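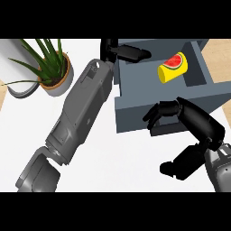 로봇 팔을 한 대도 사지 않고 석 달을 보냈는데, 지난 십 년 동안 장비 구매 계획을 세우면서 이렇게 신났던 적이 없다. Preria의 양팔 작업대 시뮬레이션 패키지 이야기다. 연구실 예산안을 쓰는 사람, 작은 회사에서 자동화 설비를 처음 들여놓으려는 사람이라면 한번 읽어 주시길.

작성일 2022-03-08
사용 버전: 작업대 기본 씬 + 서랍장 확장

우리 팀 사정부터 적는다. 작년까지는 견적서와 카탈로그만 보고 팔을 골랐다. 도달 거리 숫자가 넉넉하면 통과, 가반하중이 맞으면 통과. 그렇게 들인 Nisarico 팔 한 대가 정작 작업대에 앉히고 보니 서랍 안쪽까지 손목이 들어가지 않아서, 지금은 옆방에서 상자만 옮기고 있다(상자는 아주 잘 옮긴다!). 이번에는 양팔 구성으로 가기로 했고, 같은 실수를 또 하고 싶지 않아서 먼저 화면 안에서 다 해 보기로 했다.

설치는 쉬운 편이다. 한글 매뉴얼은 없지만 영어 문서가 친절하고, 그림이 많아서 신입도 하루면 따라온다. 기본 씬을 열면 흰 작업대와 서랍장이 바로 나오고, 물건은 목록에서 끌어다 놓으면 된다. 부속 물체가 전부 합쳐 288종이나 되는데, 처음 이틀은 일은 안 하고 이것저것 서랍에 넣어 보기만 했다. 수박 그림이 있는 노란 물건이 팀의 공식 시험 물체가 되어 버렸고, 회의 때도 다들 그냥 "수박"이라고 부른다.

가장 마음에 든 부분은 손끝 장치를 팔마다 따로 붙여 볼 수 있다는 점이다. 한쪽에는 두 손가락 그리퍼, 다른 쪽에는 여러 손가락 손. 예산안을 쓸 때 늘 싸움이 나는 지점이 바로 여기다. 다관절 손은 비싸고, 두 개를 사자고 하면 결재가 막힌다. 그런데 한쪽만 다관절로 두고 돌려 보니 우리 작업 목록의 대부분이 이 조합으로도 계획이 나왔다. 손 하나 값이 통째로 빠졌고, 그 돈은 교체용 손가락 부품과 안전 센서 쪽으로 옮겼다. 이런 결정을 회의실에서 말싸움으로 하지 않고 같은 화면을 보면서 할 수 있다니, 정말 좋다.
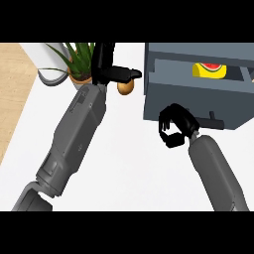 서랍장 확장 씬. 왼쪽은 두 손가락 그리퍼, 오른쪽은 여러 손가락 손 구성.

서랍장 확장은 별도 구매인데 나는 추천하는 쪽이다. 서랍을 연 상태로 두고 팔의 접근 각도를 바꿔 볼 수 있어서, 작업대 깊이를 얼마로 주문해야 하는지 감이 온다. 우리는 원래 더 얕은 작업대를 주문하려고 했다가 주문서를 고쳤다. 서랍이 나오는 만큼 앞쪽 자리가 줄어드는데, 도면에서는 다들 서랍을 닫아 놓고 그리니까 이걸 놓친다. 화분도 꼭 놓아 보시라. 팔꿈치가 지나갈 자리에 뭔가 있으면 경로가 어떻게 달라지는지 금방 보인다. 우리 실제 작업실에는 화분 대신 공구함이 있지만 검토 요령은 같다.

비용 얘기도 해야겠다. 우리가 잡은 금액은 이렇다.

패키지 연간 사용권: 3000유로
그래픽 성능을 올린 작업용 컴퓨터: 거의 3000유로
교육과 초기 설정: 담당자 두 명, 19일

컴퓨터 값을 빼먹지 말 것. 나는 처음 예산안에서 빼먹었다가 다시 올렸다. 기존 사무용 컴퓨터로도 열리기는 하는데, 팔 두 대에 서랍장까지 올리면 화면이 뚝뚝 끊겨서 일할 기분이 안 난다. 19일도 생각보다 길게 느껴질 수 있는데, 그중 절반은 우리 작업대 치수를 재서 넣는 데 썼다. 줄자 담당을 한 명 정해 두면 훨씬 빨라진다.

비교 대상으로는 Naidu와 Drondach 제품도 시험판을 써 봤다. Naidu는 화면이 예쁘고 가벼운 대신 손끝 장치를 바꾸려면 매번 씬을 새로 짜야 했다. Drondach는 경로 계획 기능이 탄탄해서 라인 설비를 짜는 곳이라면 이쪽이 나을 수도 있겠다. 우리처럼 책상 하나 크기의 작업을 이리저리 바꿔 보는 팀에는 Preria가 잘 맞았다.

아쉬운 점. 첫째, 물체의 미끄러짐 설정값이 기본 상태에서는 너무 후하다. 둥근 물체를 잡는 시험은 기본값만 믿지 말고 값을 여러 번 바꿔서 돌려 보기를 권한다. 둘째, 케이블이 표현되지 않는다. 양팔은 배선이 골칫거리라서 이 부분은 따로 여유 공간을 잡아야 한다. 셋째, 보고서 내보내기가 투박하다. 결재용 자료는 결국 화면을 갈무리해서 손으로 만들었다.

그래도 기술 문의 답장은 빨랐다. 지원 담당 Valentin Picard 씨가 우리 서랍장 치수 파일을 열어 보고 단위가 인치로 들어가 있는 걸 찾아 주었다. 그 메일 하나로 일주일은 아낀 것 같다.

실제 팔은 예산 심사가 끝나는 대로 발주한다. 물건이 들어오면 화면에서 본 도달 범위와 실측이 얼마나 맞는지 같은 작업대 치수로 재서 후속 글을 올리겠다. 벌써 줄자를 꺼내 놨다!

별점: 다섯 개 만점에 네 개 반. 케이블만 나오면 다섯 개 준다.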